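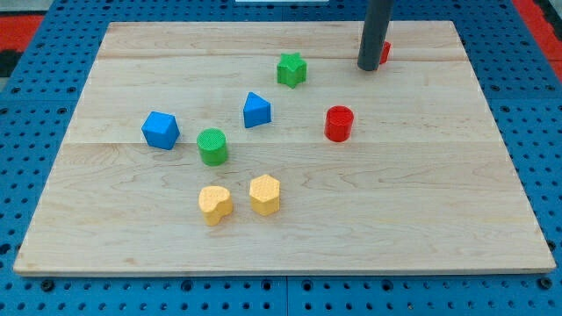

Maple board, three planks, with the blocks on it

PreltwoodPete
Right, so I've been oiling boards and small shelves for years and I still can't settle on a finish for pale maple. Everything I try turns it yellow. I've got an order of 14 little serving boards to do for my sister-in-law's cafe in Levham and she wants them to stay pale, like the one in the photo. Is plain mineral oil the way to go or am I going to be redoing them every month? I've got until the end of March.

Obaidul Bhattacharjee
Mineral oil will keep the colour nicer than anything with linseed in it. Linseed on maple goes the colour of weak tea within a year, I've got a shelf in the hall to prove it. You will have to top it up though, more so in a cafe where they're getting washed every day.

gluepot211
Disagree a bit. Mineral oil never cures so it just washes out, and in a cafe that's a waste of your time. I'd use a hardwax oil, two thin coats, and make sure it says food safe on the tin. Get the one with a touch of white in it and maple hardly changes at all.

Obaidul Bhattacharjee
A touch of white on something people slice bread on? It'll look patchy after a fortnight. Lovely on a tabletop, I'll give you that.

gluepot211
She said serving boards, not chopping boards. Cheese and a bit of cake. Mine have been going for more than 4 years and they look fine.

PreltwoodPete
It's "he" by the way, but no harm done! They're serving boards, yes, although I can't promise nobody will take a knife to them.

Jalen Haverford
Whatever you put on, raise the grain first. Damp cloth, let it dry overnight, then a light go over with 320. I do it 3 times on maple and it's like glass afterwards. Skip it and the first wash makes them go furry - ask me how I know.

mossy_bench
3 times is overkill. Once does me.

Jalen Haverford
Depends on your water I reckon. Once never did it for me.

mossy_bench
How would the water make any difference?

Jalen Haverford
No idea mate, it just does here.

PreltwoodPete
Ha, ok. I'll do two and keep you both half happy. Think I'm going to finish one offcut with mineral oil and one with the white hardwax and put them both through my own sink for a week before I touch the real ones. Does anyone know if the hardwax smells for long? The workshop's joined on to the kitchen.

gluepot211
Couple of days with the window open. Don't leave the rags screwed up in the bin, lay them out flat outside to dry.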